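The Secret Life of a Laundry Bottle

Have you ever looked at the bottle that sits next to the washing machine? I mean really looked? Most of us see it every week and never give it a second thought. But a detergent bottle is full of clever ideas, and once you know them you'll start spotting them all over the house!

Let's start with the color. Many laundry bottles are orange, blue or some other color you could see from across a parking lot. The people who make them want you to find yours fast on a crowded shelf. The color isn't painted on, either. It gets mixed into the plastic while the plastic is hot and soft, so if you scratch the bottle you just find more color underneath.

Now for bumps. Run a finger over a plastic bottle and you may find little raised dots, letters or lines. They were made by the mold, the metal shape that the hot plastic was pressed against. Wherever the mold has a tiny dent, the bottle gets a tiny bump. Bumps can help with grip, and some mark the bottle with information for the factory.
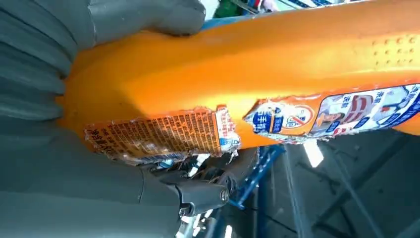
Find the row of little dots in the plastic. The label has been torn, but molded dots can't peel away.

How do you make something hollow, like a bottle? You blow it up like a balloon! A soft, warm tube of plastic goes between the two halves of a mold. The mold snaps shut, air whooshes in, and the plastic puffs out until it touches the walls. Then it cools, the mold opens, and out comes a bottle. If you look closely at an empty one, you might find a thin line running up each side. That's where the two halves met.

Next comes the label. It has to do two jobs at once. From far away it needs to shout, so it gets big shapes and strong colors. From close up it needs to explain, so it also gets small print telling grown-ups how much to use and how to stay safe.
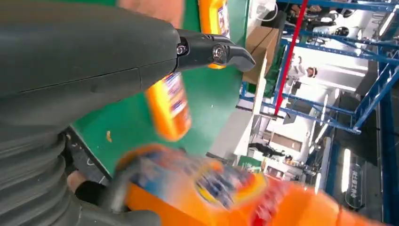 A round yellow ring is easy to pick out, even on something that's a blur.

Try this at home with an empty food box. Prop it up, walk 7 big steps away and write down everything you can still read. Then walk 4 steps closer and try again. My notebook had 2 words in it the first time and a whole page the second!

And what about the shape? A bottle standing up has a flat base to rest on. Lay the same bottle on its side and things change. If its sides are round it may roll, and if they are flatter it will probably stay where you put it. The liquid inside moves too. It always spreads out to fill the lowest part, so a half-full bottle can feel heavier at one end when you tip it. (Ask a grown-up for a bottle of water to test this with, and keep the lid on tight!)
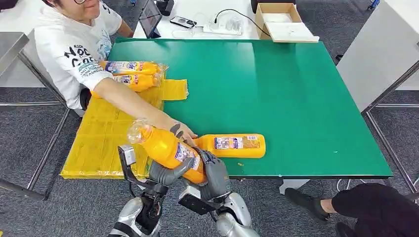 One bottle is up at a slant and another is lying flat. Which way does each neck point?

Bottles like company. Stores often get them in groups, wrapped in a thin plastic film called shrink-wrap. Warm air makes the film pull in tight, a bit like a sweater that went through a hot dryer. The film holds everything together on the truck, and then somebody has to take it off again, which is the fun part – it crackles!

Light does something lovely with plastic. Some plastic stops light completely, and we call that opaque. Some lets light through but makes everything fuzzy, and the word for that is translucent. Clear plastic is called transparent. Go on a hunt in your kitchen and see if you can find all three.
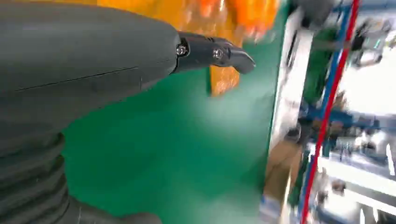 Selma Ristić wrote to us that her class sorted their clean, empty recycling this way, and that the hardest thing to place was a milk jug: half the class said opaque, half said translucent, and they settled it by holding the jug up to a flashlight. Great thinking! A flashlight is a perfect tool for this.

One safety rule before you go exploring. Detergent is for clothes only. It can hurt your eyes and make you very sick if you swallow it, so full bottles stay closed and up high, and a grown-up does the pouring. For your experiments, stick to water bottles and clean, empty food containers.

Words to remember
Mold: a shape that hot plastic is pressed or blown into.
Shrink-wrap: thin film that tightens when it gets warm.
Translucent: lets light through, but you can't see clearly to the other side.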